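Gurkholm arm let go of a pan, grip force fault?

obed_osei
Second failure this month on our Kinnear dish station. The arm picks a pan by the handle, carries it to the sink and rinses. At cycle 179 the gripper opened halfway and dropped the pan. No fault code. The operator was outside the fence, so no injury, but the floor tile is cracked. We trained the grasp on hand demos like these. 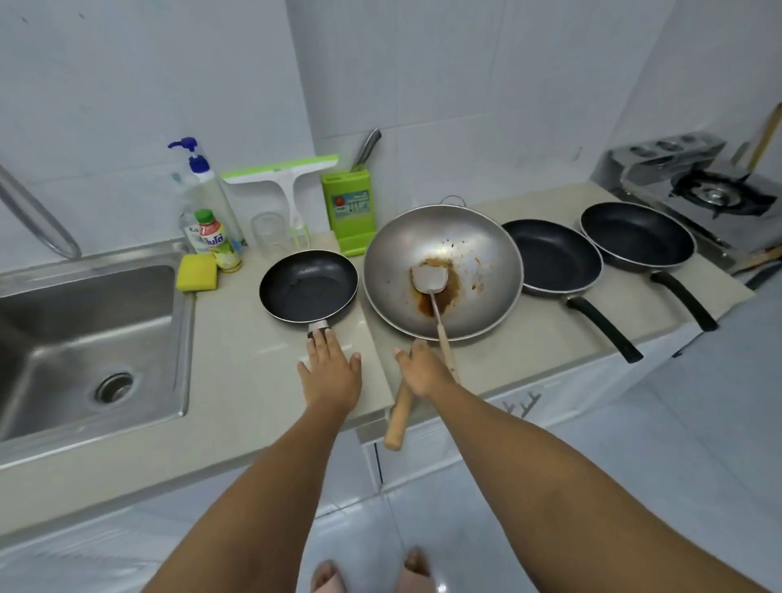 Wok and small pan, start of a demo.

Grip force is set to 9 newtons. Supply pressure looked normal in the log.

temar_tech
What weight was it tuned for? A pan with food left in it is a different load.

obed_osei
Empty pans only. We never retuned for dirty ones.

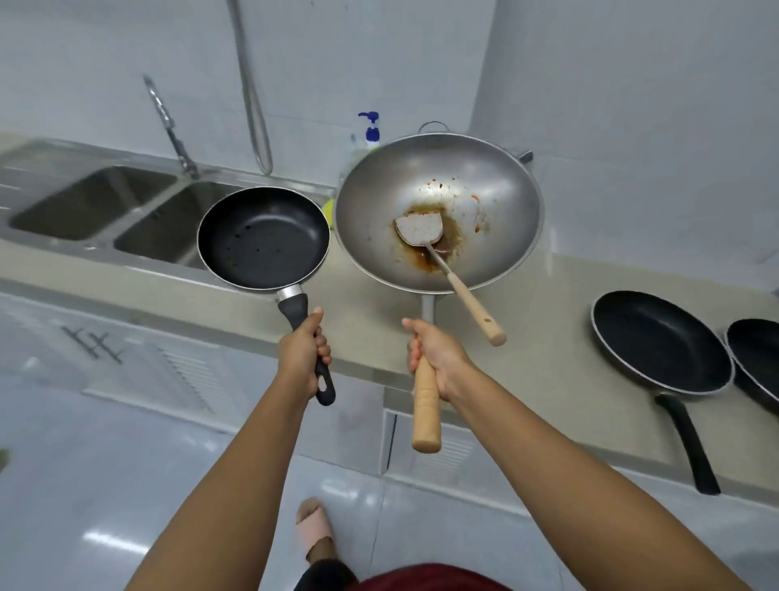
My guess is the force limit is too low once there is any torque on the handle. The Gurkholm holds close to the end and the weight sits far out. In our demos the wok gets tilted with sauce still in the bottom and the spatula lying in it, and a person just squeezes harder. The arm has one number and sticks to it.

Smaranda D.
Raising the force won't fix it. A gripper that opens halfway with no code is a valve or a software release. If it were slip, the jaws would still be closed.

obed_osei
Fair, but the jaw sensor reads every 100 ms, so I can't say which came first. Some demos also end with the hands open and no pan, and the policy may be picking that up early.

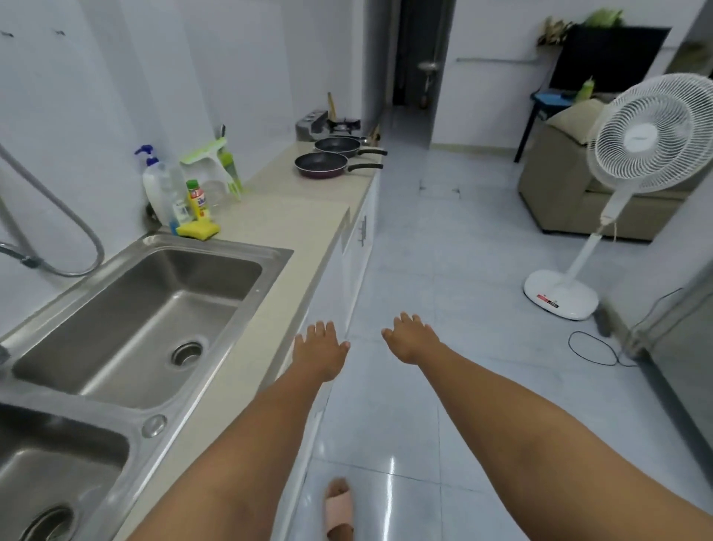
Roxana Zamfir thinks the open-hand segments should be trimmed before anyone touches the hardware, and that the station should stay locked out until the release command is logged separately.

arnel_m
Disagree on the order. Check the valve first, it takes 4 minutes. We had a sticky one at Sirnstead in July and lost a week on the training data.
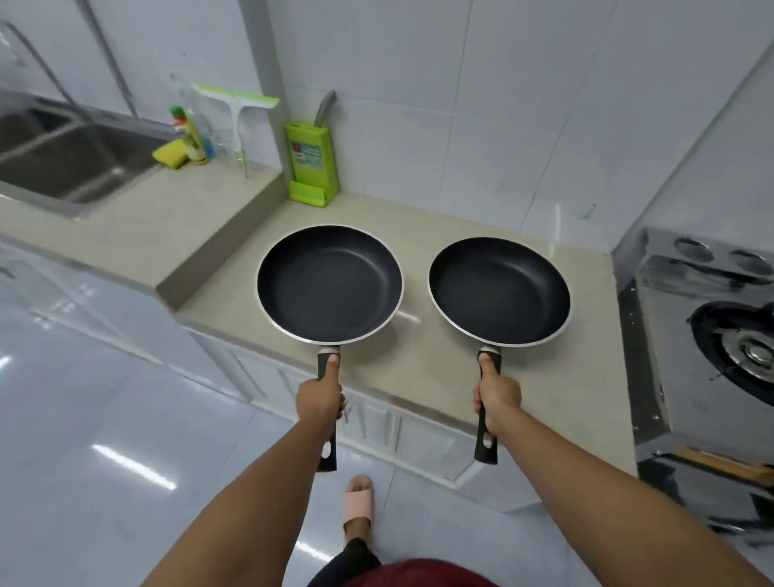

obed_osei
Valve is coming off tonight, and the station stays locked out. I'm also stopping two-pan cycles until we know more. Those were copied from demos with a pan in each hand, thumbs along the tops of the handles, and our jaws have nothing that does the job of the thumb. Will post the valve result — and the trimmed run after that.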